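4. 操作方法とゲームの進行

4.1 キー設定の確認

本章では、レースゲーム「ラストラップ・カスタリッツ」（開発:Clostell）をキーボードで操作する手順を説明します。ゲームパッドをご使用の場合は、第5章をご参照ください。

1. タイトル画面で「設定」を選択し、Enterキーを押します。
2. 「入力」タブを開き、初期値が次のとおりであることを確認します。
　左右矢印キー:ハンドル操作
　上矢印キー:加速
　下矢印キー:減速および後退
　Zキー:ブースト
　Xキー:アイテムの使用
　Escキー:一時停止
3. 割り当てを変更する場合は、該当する行を選択し、新しいキーを押します。
4. 「保存」を選択してタイトル画面に戻ります。

注記:同一のキーを二つの操作に割り当てることはできません。重複した場合は、先に登録された操作が未設定に戻ります。

4.2 レースの開始

1. 「キャリア」または「フリー走行」を選択します。
2. 車両を選択します。初回起動時に使用できる車両はLellumのみです。
3. コースを選択します。全21コースのうち、ヴィエチョレク峠は所持ポイントが2,000に達した時点で解放されます。
4. 信号が青に変わってから上矢印キーを押します。点灯前に発進した場合はフライングとなり、3秒間加速できません。

注意:ブーストの使用中はハンドルの応答が低下します。連続カーブの手前では使用をお控えください。

4.3 データの保存

進行状況は各レースの終了時に自動で保存されます。画面右上に保存マークが表示されている間は、ゲームを終了したり、コンピューターの電源を切ったりしないでください。保存データが破損するおそれがあります。

1. 手動で保存する場合は、Escキーを押して一時停止します。
2. 「記録」を選択し、空いている保存枠を指定します。
3. 「保存しました」と表示されたことを確認し、「再開」を選択します。

注記:レース中に手動で保存した場合、記録されるのは車両の設定と所持ポイントのみです。走行位置および周回数は保存されません。
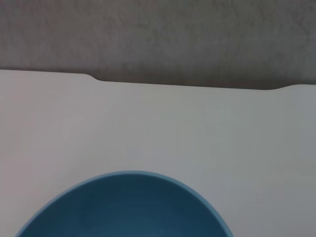 保存枠が不足した場合は、「記録」画面で不要なデータを選択し、Deleteキーで消去してください。消去したデータは復元できません。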